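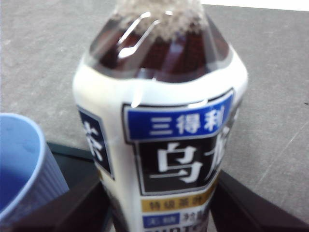 4. Setting Up the Beverage Task

This section covers the table layout and the wrist view check for the beverage task in the Kekement student manipulation project. Complete Section 3 (arm homing and gripper calibration) first. Teams entering the Lammers round in June use the same layout, with the scoring changes listed in Section 7.

4.1 Before You Start

You need:

One tray, dark, with a raised rim
Two light blue cups, same size
Two capped tea bottles with different fill levels
The Nurnotex control laptop and its charger
The printed layout sheet for your station
Paper towels

CAUTION: Keep the emergency stop within reach of the student at the laptop. The second student places objects and does not touch the keyboard while a hand is inside the work area.

CAUTION: Caps stay on for all grasping exercises. Pouring is a separate task and needs instructor sign-off.

4.2 Placing the Objects

1. Press Hold in the Sevel panel. Wait until the status line reads HELD before reaching over the table.

2. Wipe the tabletop. Tea residue changes how the bottles slide and will spoil a comparison between runs.

3. Set the tray in the center of the table with its long side parallel to the wall.

4. Stand one cup near each end of the tray, open end up. Leave the middle of the tray clear.

5. Stand the bottle with less tea on the tabletop to the left of the tray, and the fuller bottle on the tabletop to the right. Left and right are given as seen by the fixed camera.

6. Check that the fixed camera shows both bottles, both cups, and the whole tray. If a bottle is outside the view, move the bottle. Do not move the camera.

7. Step back, release Hold, and jog the arm to the bottle on the right at no more than 24 mm per second.
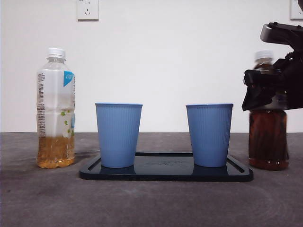

4.3 Checking the Wrist View

1. Open the wrist camera window. Both gripper fingers must be visible near the bottom of the view. If only one shows, the mount has turned; go back to Section 3.4.

2. Approach the target bottle with the gripper open. Stop when the fingers are on either side of the lower part of the bottle.

3. Look for other objects near the fingers. A cup may appear at the side of the view when the task places it close to the bottle. Confirm that the finger path is clear before closing.

4. Close the gripper with the force setting at 315. This value is in controller units. Do not go above 600 with a plastic bottle.

5. Lift, hold, and lower. Open the gripper fully before backing away.

Note: Glossy labels and clear plastic produce bright streaks in the wrist view. The detector may report two edges where there is one. Turn the bottle slightly and repeat step 2. Slight blur at close range is normal and does not require refocusing.

4.4 Recording a Run

1. Enter the team number and the layout sheet code. Runs saved without a code are not counted.

2. Press Record, then start the task. The recorder stops by itself after 900 seconds.

3. If a cup tips over, press Hold and mark the run as Failed. Do not set the cup upright and continue.

4. Save both camera streams. The wrist stream alone is not accepted for review.

5. Return every object to its place on the layout sheet before the next run.

Note: Replace any cup with a bent rim. The width entered in the object file applies to undamaged cups only.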